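## 6. Puesta a punto de la célula de dos brazos Flidilix

Antes de iniciar esta sección deben haberse completado el montaje del bastidor (sección 4) y el cableado de potencia (sección 5). El procedimiento se aplica a las células de sobremesa con dos brazos sobre perfilería de aluminio negra y controlador Zekell. Para las versiones con tablero metálico, consúltese el anexo C.

Revisión del documento: 21 de septiembre de 2026.

### 6.1 Herramientas y material

- Llave dinamométrica con punta hexagonal de 5 mm
- Nivel de burbuja
- Paño sin pelusa y alcohol isopropílico
- Bridas reutilizables (no emplear bridas metálicas)
- Consola de mando con la versión de software indicada en la placa del controlador

> **PRECAUCIÓN:** Desconecte la alimentación del controlador y espere 30 segundos antes de tocar cualquier conector de muñeca. Los conectores no admiten la extracción en tensión.

### 6.2 Comprobación mecánica

1. Compruebe que el tablero de madera asienta sobre los perfiles en todo su perímetro. Si bascula, afloje las escuadras, nivele y vuelva a apretar en cruz.
2. Apriete los tornillos de la base de cada brazo a 12 N·m.
3. Verifique la columna de montaje. La ranura vertical debe quedar accesible para la fijación de accesorios.
4. Revise los puntales diagonales. Ningún puntal debe poder girar a mano.
5. Limpie las caras interiores de los dedos de ambas pinzas. Sustituya los dedos si presentan rebabas o marcas profundas.

**Nota:** Las escuadras de fijación al perfil pueden desplazarse para dejar paso al cable de muñeca. Márquese la posición original con rotulador antes de moverlas.

### 6.3 Guiado de cables

1. Lleve el brazo a la posición de transporte.
2. Forme con el cable de muñeca un bucle amplio hacia la parte posterior. El radio mínimo de curvatura es de 50 mm.
3. Sujete el cable al brazo con dos bridas, sin estrangular la cubierta.
4. Gire la muñeca a mano hasta ambos topes. El cable no debe tensarse ni rozar el tablero.
5. Repita la operación en el segundo brazo.

> **PRECAUCIÓN:** Un bucle demasiado corto daña el conector al cabo de pocos ciclos. Un bucle demasiado largo puede engancharse en el brazo contrario.

### 6.4 Puesta en tensión y referencia

1. Conecte el controlador y desenclave la parada de emergencia.
2. Espere a que el indicador de la muñeca se ilumine en verde. Si permanece apagado o parpadea en ámbar, consulte la tabla 6-2.
3. Ejecute la búsqueda de referencia del brazo izquierdo con el derecho retirado hacia su columna.
4. Ejecute la búsqueda de referencia del brazo derecho.
5. Abra y cierre cada pinza tres veces a velocidad reducida.

### 6.5 Prueba con objetos

La prueba final se efectúa con objetos de geometría irregular. Las piezas de ensayo Kavanagh de la caja de accesorios sirven para la calibración de la apertura, pero no reproducen el comportamiento de hojas, tejidos u otros materiales deformables. Utilice una maceta pequeña con planta y un paño. Coloque el paño sobre un lado de la maceta, de modo que los pliegues cuelguen hacia el tablero, y deje libre el lado opuesto. Retire de la zona de trabajo las herramientas y los tornillos sobrantes.

Con la vista de la cámara de muñeca en la consola, confirme que los dos dedos de la pinza propia aparecen en la parte inferior, que la maceta se distingue por completo sobre la madera y que el paño contrasta con el fondo. El segundo brazo puede entrar en el campo de visión siempre que no tape la maceta.

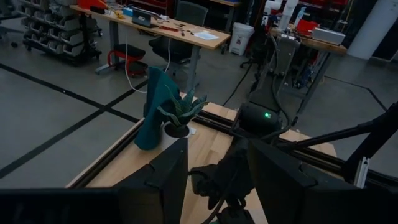
### 6.6 Ajuste de la distancia entre brazos

1. Seleccione *Célula > Zonas > Separación mínima*.
2. Introduzca 61 mm como valor inicial.
3. Acerque el brazo derecho a la maceta en modo manual hasta que el controlador lo detenga.
4. Mida la separación real entre las carcasas de las muñecas. Si es inferior al valor introducido, repita el apartado 6.4.
5. Guarde el ajuste y reinicie el controlador.

**Nota:** El valor se pierde si se restauran los parámetros de fábrica. Anótelo en la hoja de la célula.

### 6.7 Tabla 6-2. Estado del indicador de muñeca

| Indicador | Significado | Acción |
|---|---|---|
| Verde fijo | Brazo habilitado | Ninguna |
| Ámbar intermitente | Referencia no válida | Repetir 6.4 |
| Rojo fijo | Fallo de comunicación | Cortar tensión y revisar el conector |
| Apagado | Sin alimentación | Revisar el fusible del controlador |

Si el fallo persiste tras dos reinicios, exporte el registro y remítalo al servicio técnico de Grultbridge con el número de serie de ambos brazos.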